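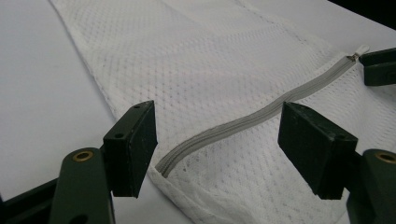
About Enuvell

Enuvell makes drink syrups and bitters in Cumthorpe. We started with one flavor, a sour cherry syrup meant for soda water, and bar owners kept asking for more. The list now has ginger, quince, black tea and a dry orange bitters called Partanen.

We cook in small batches of 200 bottles. Last year we filled 1,177 cases, most of them between October and the holidays.
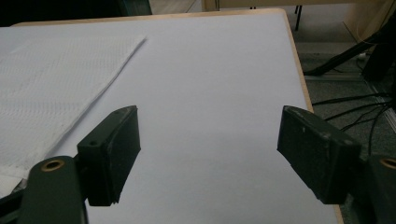
The syrups are less sweet than most, so you may need a bit more per glass - start with a tablespoon and taste. Opened bottles keep six weeks in the fridge.

Our recipe cards are free with every order. The Ornari, a pear and ginger cooler, is the one people write to us about most.

Wholesale orders ship on Tuesdays. The shop counter is open for tastings on Saturday mornings.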